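Siltcombe Dance Card Collection – README

Version of Tuesday, July 21, 2020

Contents
The collection holds 612 dance cards for contras, squares and English country dances, typed from the binders of the Siltcombe dance series. Each row is one dance. 578 rows have full figures. The rest have a title and a formation only.
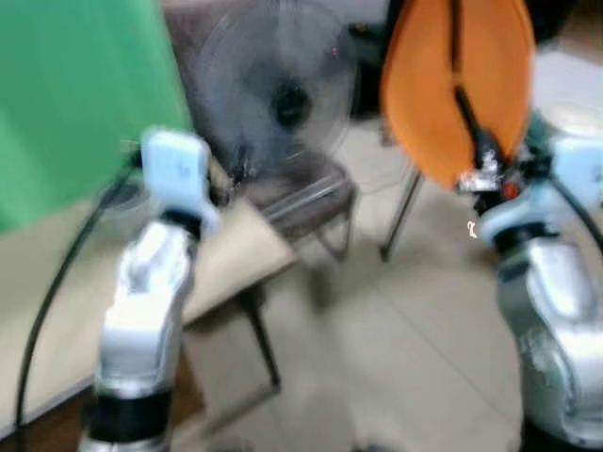 Fields
card_id – integer, stable between versions
title – as written on the card, spelling kept
formation – improper, becket, proper, square, circle, other
figures – one string, phrases split by a slash (A1/A2/B1/B2)
level – 1 to 5, set by the caller who filed the card
source – Kasow binder, Rüegg binder or Nitbridge loose sheets

Known problems
Level was never agreed between callers. Do not compare it across sources. About 70 cards from Nitbridge give no author, and the author line in their figures string is blank. "Gypsy" and "right shoulder round" both occur and have not been merged. Squares do not follow the A1/A2/B1/B2 split; breaks are stored at the end of the string.

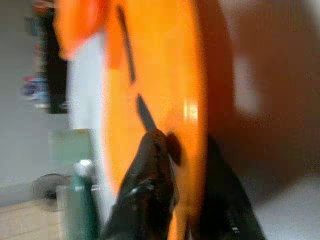
Use
Files are UTF-8, comma separated, with a header row. Dances remain the work of their authors – check with them before printing figures in a program. Corrections should quote card_id and the source. The next version is planned for January.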